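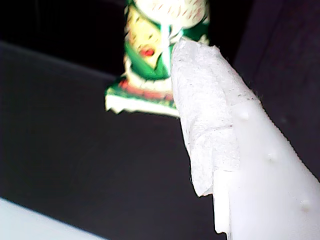 Schedule of condition

A schedule of condition is a written record of the physical state of a rented building, apartment or room at a stated moment, usually the day before a lease begins. It goes through the premises space by space and surface by surface, and notes what is sound, what is worn and what is broken. Landlord and tenant both sign it, and each keeps a copy. When the lease ends, a second survey is made and the two are compared.

The document is known by several other names, among them condition report, move-in report and check-in record. It is often confused with an inventory, which lists the movable things supplied with a property, such as beds, lamps and kitchenware. Many furnished rentals combine the two in a single booklet.

For such a plain piece of paperwork, the schedule has a remarkably rich history, and old ones are a delight to read. They hold details of ordinary rooms that no deed or map would ever record: the color of a passage, the number of cracked hearth tiles, the door that would only close if lifted.

Early history

The oldest schedule known from the port of Himanholm was drawn up in 1351 for the lease of a dye house and the two rooms over it. It is written on a single strip of parchment and covers the roof, the stair, the drain and the vats. The clerk graded every item with one of three words, which translate as "whole," "serving" and "failed." The stair was serving. The drain had failed, and a line squeezed into the margin says the owner would dig it out before the dyer moved in.

Later Himanholm leases copied the three-word scale, and it stayed in use along that coast for generations. In the inland market town of Binevton a different habit grew up. Surveyors there wrote in full sentences and walked the rooms in the direction of the sun, starting from the east wall. A Binevton schedule for a large house could fill a whole ledger, and the best of them are wonderfully vivid — one spends most of a page on a pantry shelf.

Printed forms

Printed forms appeared once rental housing began to be built in long rows of matching units. The best known is the Gethin form, named for the district where it was first used. It set out one page per room, with ceiling at the top, floor at the bottom and the walls in between, so that the page was laid out much like the room itself. A person holding the form could look up, look around and look down, and fill it in without turning back.

The Gethin form ran to 26 headings. Some have dropped out of use, including the ones for coal chutes and bell wires, but the order of the page survives in a great many modern templates. Collectors of housing paperwork are very fond of the early printings, which have a small diagram of a window at the top of each sheet so that broken panes could be marked with a cross.

Contents

A modern schedule normally opens with the address, the date and time of the survey, the weather if any outside parts were examined, and the names of those present. After that come the rooms, generally in walking order from the front door. Meter readings and keys are listed last.

Within each room the usual order is ceiling, walls, woodwork, windows, doors, floor, fixtures and fittings. Each entry has three parts: what the thing is, what it is made of or finished with, and its condition. "Door, painted, chip at lower hinge" is a complete entry. "Door, fair" is a poor one, as two readers may have very different ideas of what fair means.

Commercial schedules go further. They may cover roof coverings, gutters, load-bearing parts and shared yards, and they can be long. The schedule for the Brimska warehouse, a favorite in surveying courses, has nearly 250 pages and treats every loading bay as a room of its own.

Describing surfaces

Much of the skill lies in the wording. A surveyor tries to say what can be seen and leaves the cause alone unless it has been tested. "Brown mark on ceiling" is an observation, while "leak from bathroom above" is a conclusion, and the second belongs in a separate note. 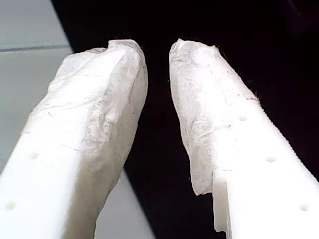
Finishes call for special care, because a change in finish is often the first thing the two sides argue over. The older handbooks recommend recording where a surface is sound as well as where it is not, and stating the point at which one gives way to the other. The method works at any scale, down to a small fitting. Take the left of the two white pieces in the close-up: the lower part would be entered as smooth and bright white with crisp edges, and the tip as covered by a rough, lumpy white layer with small cracks and faint gray smudges. The layer looks a good deal like dried plaster, but a careful surveyor would write "resembles plaster" and stop there. Entries of this sort are a pleasure to come across in an old file, for they let a reader picture the thing exactly without guessing at what happened to it.

Standard terms have grown up for common defects. A hairline crack is one too fine to take the edge of a card. Crazing is a net of fine cracks in a glaze or paint film. Chalking is a powdery surface on old paint that comes off on the hand. Blown plaster has come away from the wall behind it and sounds hollow when tapped. Most templates print a short glossary on the back cover.

Photographs

Photographs are now attached to nearly all schedules. They are numbered and tied to entries in the text, and a common convention is to take one wide view of each room from the doorway, followed by details. A survey of an ordinary apartment may produce 200 of them. The text still carries the main weight, since a picture may fail to show whether a floorboard is loose or a tap drips.

Some surveyors place a ruler or a key beside small marks to give a sense of size. Others prefer to give the measurement in writing and keep the view clear.

Use in leases

A schedule has most force when the lease refers to it directly. The usual wording limits the tenant's duty of repair, so that the premises need not be handed back in any better state than the schedule shows. Without such a clause, a tenant who takes on an old building under a full repairing lease could be asked to put right defects that were there all along.

For homes, the schedule is chiefly used when the deposit is settled. Allowance is made for fair wear and tear, meaning the gradual change that comes from normal living. Faded paint and flattened carpet generally fall under this heading. A burn or a missing door handle generally does not. Rules on deposits, signatures and deadlines vary a great deal from one jurisdiction to another.

Interim schedules

Long leases sometimes call for a fresh schedule at set points, or after major work. In Binevton it was customary to make one every May, when the windows could be opened and the cellars looked at in dry air. The yearly books were shelved with the leases, and where a full run survives it is possible to follow one staircase or one kitchen floor through several tenancies.

See also

Dilapidations
Fair wear and tear
Inventory (property)
Repairing lease
Security deposit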